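Vundau Makerspace Boards > Builds > Arms and grippers

Thread: Zumitar arm, relay keeps dropping out mid move

gritbucket
ok so the arm build is at the stage where it moves and then doesnt. 6 joints, secondhand Zarholm supply, gripper runs off its own branch through a relay so I can kill it separate from the rest. Works fine on the bench script. As soon as I run the pick routine the relay chatters and the gripper goes limp. Drops whatever its holding. Checked the coil, checked the socket, swapped the relay with one from the parts drawer. Same thing. Ideas?

lowtorque
Supply sag. Seen it on every Zarholm I ever touched. Put a meter on the coil while the shoulder is lifting.

pinheader_9
Or your ground. Is the gripper return going back to the supply or are you daisy chaining it down the arm like everybody does the first time

gritbucket
daisy chained. yes. first time

pinheader_9
Well there you go

lowtorque
Thats not a ground problem, a chatter like that is the coil losing voltage. You can have an ugly ground and a happy relay. Measure first.

pinheader_9
And where do you think the coil voltage is measured from? If the return is lifting, the coil sees less. Same symptom. Fix is a fat wire straight back, costs nothing.

swatifan
Are you on the Swati controller board? The older one has a brownout setting thats way too touchy. Mine tripped all of April until I found it. Menu 3 I think, or its in the config file, cant remember

gritbucket
Swati yeah, older one. Will look. Nothing in the log though, 3037 lines and not one brownout warning, so either it doesnt log it or thats not it

swatifan
It doesnt log it on the old firmware. Annoying

mossy_bolt
Why is there a mechanical relay in there at all. Use a mosfet. Its a gripper not a furnace

gritbucket
because I want to hear it click when I hit stop – and I had the socket already. Not changing it this week

mossy_bolt
Your fingers man

gritbucket
Update. Meter on the coil like lowtorque said, shoulder lifting, and it dips hard. THEN moved the gripper return straight to the supply and it still dips but less. So you are both right, argue amongst yourselves.

Brownout setting was at 85, turned it down, made no diffrence that I can see. Put it back.

Also found the terminal screw on the gripper branch was barely in. Quarter turn loose. Might have been me.
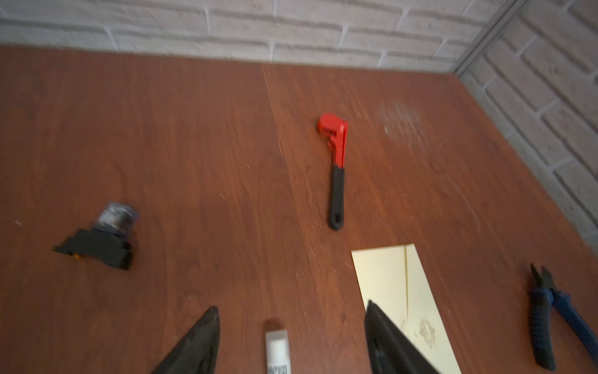
Plan for tonight is a separate small supply just for the gripper branch, tie the grounds at one point, and run the pick routine slow. If it holds I go back up to normal speed one step at a time. Still need to sort out the wrist cable too, it rubs when joint 5 goes past halfway. Sleeve or a longer loop? I have maybe a foot of slack.

lowtorque
Longer loop. Sleeve just hides the rubbing till it shorts.

pinheader_9
Sleeve AND loop. And do the loose screw test over again with the old supply before you go buying stuff, you changed two things at once

gritbucket
ugh. yeah I did. ok old supply first, screw tight, new return wire. Then the other one if it still dips

mossy_bolt
Mosfet

gritbucket
no

swatifan
If you update the Swati firmware save your joint offsets first, it wipes them. Ask me how my 9 pm went

gritbucket
not touching firmware until the gripper holds. will post the meter numbers when I have them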